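Zwischenbericht Oktober: Kommentierte Neuübersetzung japanischer Reiseberichte

Stand der Übersetzung
Von 21 Kapiteln liegen 20 im Entwurf vor. Das Glossar umfasst fast 3.000 Einträge - die Ortsnamen fehlen noch.

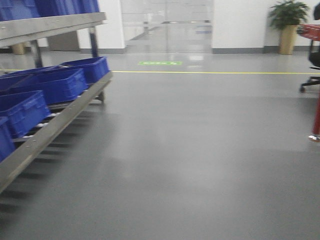
Lektorat und Druck
Emanuel Toma hat drei Kapitel geprüft. Der Verlag Moldovan rechnet weiter mit einem Band. Die Mittel für die Register sind noch nicht abgerufen. 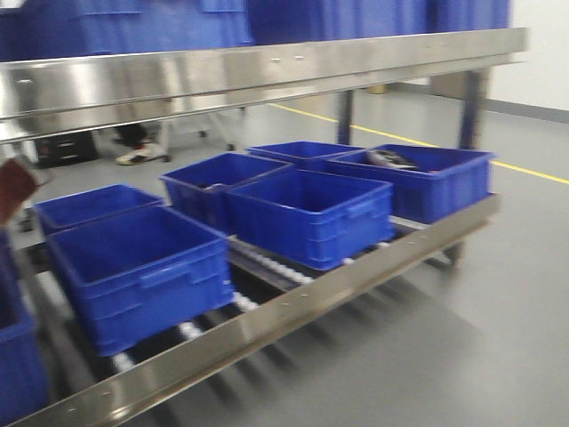 Jawad Rind hält einen Band für zu knapp; er bittet darum, den Kommentar getrennt zu drucken.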